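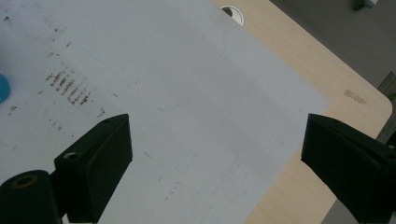 4. Preparing your film for upload

Burkilham accepts short films through the Irus submission page. Before you begin, check that your film is finished, including titles and end credits, as the file can't be replaced after the festival office opens it. Many filmmakers also mail a printed press sheet or a poster, and these are scanned exactly as they arrive. Any marks, streaks or smudges on your copy will show in the scan, so send a clean copy. Posters may be any size that lies flat.

4.1 Uploading the film

1. Sign in to Irus and select My Entries.
2. Select New Entry, then choose a category. Films in the Junard category must be under 50 minutes, credits included.
3. Type the title in its original language. Add the English title in the second box, even if the two are the same.
4. Select Add File and choose your film. Leave the window open until the bar turns green.
5. Play the first 2 minutes in the preview player with the sound on.
6. Select Save. The entry is now listed as Draft.

Note: The preview player shows a reduced copy. Blocky shadows in the preview do not mean the file is damaged - the jury watches the full version.

Caution: Do not rename the file on your computer during an upload. The upload will stop and you will have to start again from step 4.

4.2 Adding subtitles

English subtitles are required for all films with dialogue in another language. They can be part of the picture or supplied as a separate file.

1. Open the draft entry and select Subtitles.
2. Choose Burned In or Separate File.
3. For a separate file, select Add and wait for the line count to appear. Compare it with the count in your own subtitle program.
4. Check a line near the end of the film. If it appears early or late, the frame rate in the form is probably wrong. Correct it under Technical Details and load the subtitles again.

4.3 Sending the entry

1. Select Review. Missing items are shown in red.
2. Fill in anything missing, then select Send.
3. Write down the entry number. You will need it for the Kushwaha screening pass, which is handled on a separate form (see section 6).

Caution: An entry left in Draft is not submitted. Drafts are deleted at the end of December.

You can withdraw an entry from My Entries until it is marked In Review. After that, contact the festival office and give the entry number.

Last updated September 26, 2019

159 shares
3 comments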